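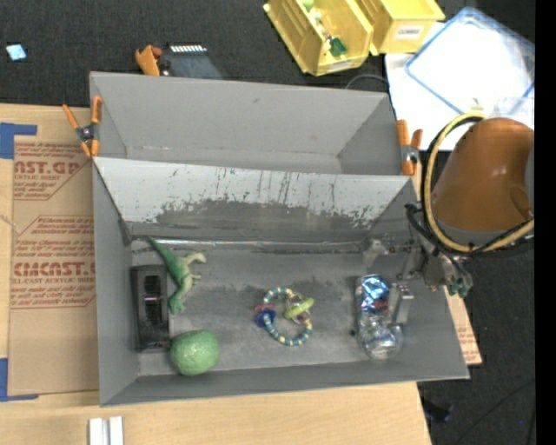

A reader of the last post, Relisar, wrote that the Widix picking kit is overpriced for what amounts to a gripper and a license key, and that the Drenico bundle does the same job. I have now run both for 30 days, so I can answer part of that.

Widix installs in one afternoon. Grasp planning is on by default, and the only setting I changed was finger closing speed. On rigid toys it missed 7 picks in 49. Drenico missed fewer of those but did worse on crinkly clear packaging, where its depth readings drop out. Neither vendor's manual mentions this.

The license is the weak point. Widix ties it to the controller's serial number, so a board swap means a support ticket. Mine took two days to clear.

I clamp the bin at both sides. Without clamps, wall contact moves it and the calibration goes with it.

Firmware for the wrist is due in September. I will rerun the foil packs then, same bin, same speed.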